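Notes for the Carkley supporters' evening, 40 minutes including questions

Start without the anthem. Last year the anthem ate four minutes and two people cried.

Opening line: we missed the playoffs by one point, and I have spent the summer looking for it. Wait for the groan. If there's no groan, move on quickly.

Slide 2. The point itself. Everyone blames the shootout in Brisora, where Damasceno hit the post and then, for balance, hit the other post. Fine. But we had already dropped five games we were leading after two periods. Put the list up and let them read it. Don't read it aloud, it sounds like a eulogy.

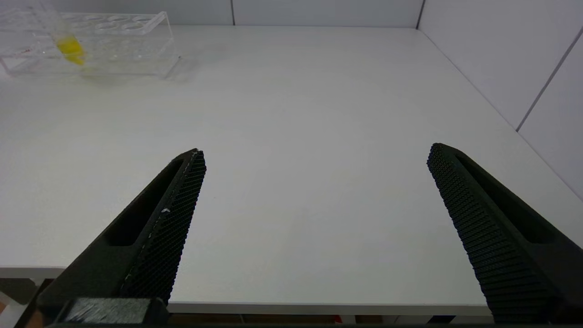
White table, gray wall behind.

Slide 3. Third periods. We led, we sat back, we iced the puck, we lost the faceoff, we iced it again. I watched all of it on tape in August with the blinds down. My family thought I was ill. The thing to get across is that the fourth line was on the ice for hardly any of it, so please stop writing letters about the fourth line. Ferhat Özkan has had a rough mailbag and he can skate backward better than most of you can drive.

Slide 4. The power play. Pause here, drink some water. Thaler scored on us shorthanded more often than we scored on them with the extra man. Say it slowly. Somebody will shout "decline the penalty" - let them have it, it's a good one.

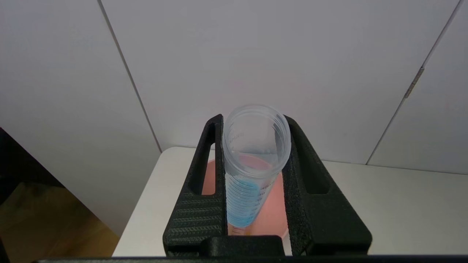 Tanveer Sethi wrote to me after the draft of this talk went around and said the power play was never the problem, the line changes were, and that anyone sitting in section 5 could have told me so for free. I now sit in section 5. He's right about the changes. He's also loud.

Slide 5. Goaltending. Keep this short, Giuliana Flores will be in the room. She faced 300 shots before Christmas and was left alone on a good many of them. Ask for applause, mean it.

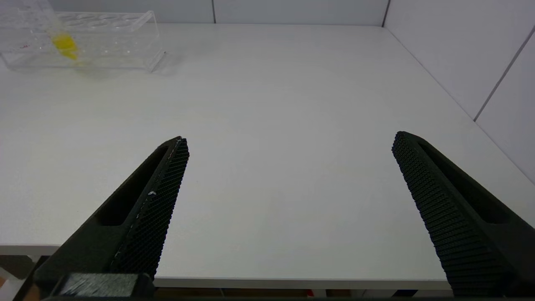 Slide 6. What changes this fall. Shorter shifts with a lead. Two forecheckers instead of one lonely man waving his stick. Beril Tuncer takes over the power play, and her first request was that the players shoot. Radical stuff, I know.

If asked about the trade with Limel: no comment. If asked again: still no comment, but smile.

Questions until the bar opens at 9 p.m. Take the one from the back first, he leaves early for the bus.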